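Busska Household Help > Phones & Small Gadgets > Storage and tidying

Two old phones on a patterned tablecloth -- which cover color, and what to do before they go in a drawer?

Posted by Impi Heinonen, Sat 28 May

Hello everyone, I hope this is the right corner of the site. I have finally been going through the old phones in our house on Jillusgate, and I have two small worries, one sensible and one a bit silly.

The sensible one is how to put them away. They'll be spares for when my nieces visit in June, and I'd like them to still start up when the time comes. Do I leave them full, or run them flat, or something in between?

The silly one is the tablecloth. I do all my sorting on a pale gray one with ferns and round orange blossoms, which I love dearly, but both phones have light edges and I keep losing them on it (my eyes are 52 years old and feel older). Would a colored cover help, or should I just change the cloth?

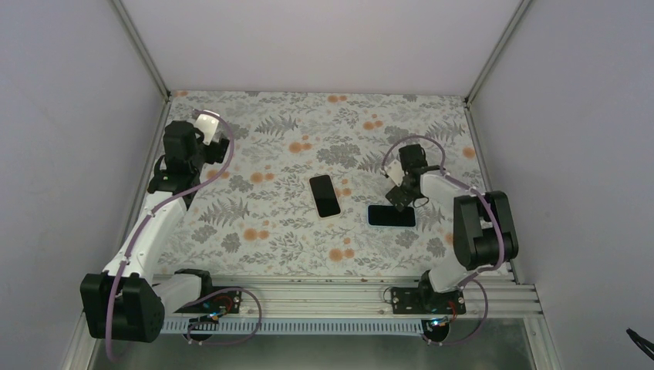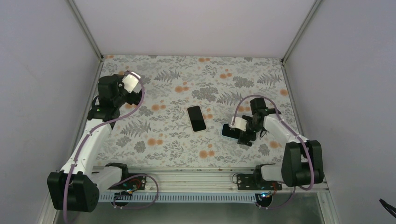

2 replies

Urho Saarela

Hello Impi, what a cheerful cloth, please don't change it! I have one nearly as busy on my own table, and I've learned to work with it.

Storage first. Charge each phone to somewhere near half, then switch it off completely -- not just the screen, the whole phone. A battery left empty for a long time can refuse to wake up again, and one kept full the whole while ages faster. Put them somewhere cool and dry, so a bedroom drawer is better than the shelf over the stove. If they end up staying there past the summer, take them out every 6 months and top them back up to half.

Before that, copy off any pictures you want and sign out of your accounts. Then do the reset from the settings menu. I forgot the signing out once with my wife's phone and we spent a whole evening hunting for a password she had written on the back of a seed packet, so please learn from us. Wipe the glass with a soft, slightly damp cloth and leave out the window cleaner.

As for covers, I'd go dark and plain. Navy or bottle green would show up nicely against the pale gray. I would stay away from orange, or you'll be patting every blossom on the table looking for your phone! Another thing that helps me is a small dark tray. Mine was a cake tray once and now everything little lives on it while I sort.

Danunmont_Gran

Red case. Mine was cheap at the market and I can find it from across the room. Also put a sticker on the back of each one with the PIN hint, NOT the PIN.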